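1. Februar 2020

Vormittags Auswertung der Greifprotokolle aus der letzten Reihe. 3.708 Einträge, davon 367 mit Abbruch. Die Abbrüche verteilen sich sehr ungleich. Feste Gegenstände mit Henkel oder Griff machen kaum noch Mühe, sobald die Kamera den Griff sauber trennt. Bei allem, was nachgibt, wird es schlecht: Schwämme, Teig, Tücher, Brot vom Vortag. Das deckt sich mit dem, was ich im Herbst notiert habe, nur sind die Zahlen jetzt belastbarer. Protokollformat muss trotzdem geändert werden, der Abbruchgrund steht als Freitext drin und jeder schreibt etwas anderes. "Abgerutscht", "verloren", "weg".

Danach Telefonat mit Nerea Cantero wegen des Berichts für Zabala. Die wollen eine Aussage, ob eine Maschine in absehbarer Zeit in einer normalen Küche arbeiten kann. Ich habe gesagt, dass die Frage so nicht zu beantworten ist. Eine Spülmaschine arbeitet in einer normalen Küche. Gemeint ist: Arbeit an Dingen, die niemand für die Maschine hingelegt hat. Nerea will den Abschnitt auf eine Seite kürzen. Ich komme derzeit auf vier.

Stand meiner Einschätzung, damit ich es später nachlesen kann:

Bodenreinigung auf ebener Fläche: geht, mit Nacharbeit in den Ecken.
Geschirr einräumen: einzelne Teller ja, gemischter Stapel nein.
Wäsche falten: im Labor, langsam, bei bekannter Stückform.
Regal auffüllen im Laden: geht bei Kartonware, wenn die Facings stimmen. Beutelware nein.
Kochen: Rühren und Dosieren ja. Garzustand beurteilen nein, dafür braucht es mehr als eine Kamera.

Der Brellska-Greifer hat nach der Umrüstung ein spürbares Spiel in der linken Backe. Bei Kartons egal, bei Tellerrändern nicht. Ersatzteil bei Nirkine angefragt, Liefertermin März. Bis dahin fahren wir mit verringerter Schließkraft und nehmen die schlechteren Werte in Kauf. Im Bericht als Fußnote. 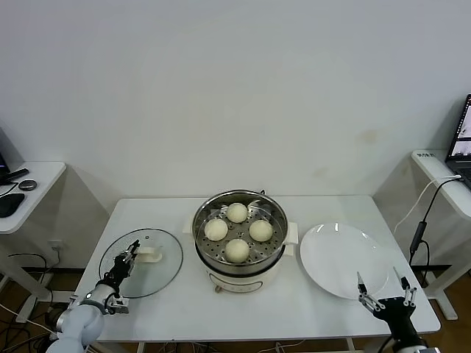

Garen mit Dampf ist für die Bewertung ein dankbarer Fall, weil sich die Aufgabe gut zerlegen lässt: Deckel ab, Gargut heraus, ablegen. Der erste Schritt ist reine Geometrie, sofern der Deckel einen Griff hat. Glas bleibt für die Tiefenmessung unangenehm, der dunkle Rand hilft. Beim zweiten Schritt liegen vier runde Teigbrötchen im gelochten Einsatz, eines hinten, eines vorn, je eines links und rechts, und die Finger müssen zwischen Metallrand und Teig hinein. Drückt man zu fest, bleibt eine Delle, drückt man zu schwach, fällt das Stück zurück. Ein Mensch regelt das über die Fingerkuppen und denkt nicht nach. Der Teller als Ziel ist flach und groß, das Ablegen dürfte der leichteste Teil sein. Zwei Arme sind hier sinnvoll, schon wegen der Reichweite auf beiden Seiten des Topfs.

Encarnación Cantero hält die Zerlegung für zu freundlich. Ihr Einwand: Im Haushalt steht der Teller nicht da, er ist im Schrank, und davor steht etwas anderes. Stimmt. Sie schlägt 200 Durchläufe vor, bei denen der Teller jedes Mal anders steht, und 20 davon ganz ohne Teller. Den Ablauf in Skerus anzulegen dauert einen Tag, die Durchläufe deutlich länger. Noch offen, wie wir eine Delle bewerten. Vorschlag: Tiefe messen, Grenzwert festlegen, alles darüber zählt als Ausschuss.

Morgen Freitextfeld durch Auswahlliste ersetzen. Nerea den gekürzten Abschnitt schicken.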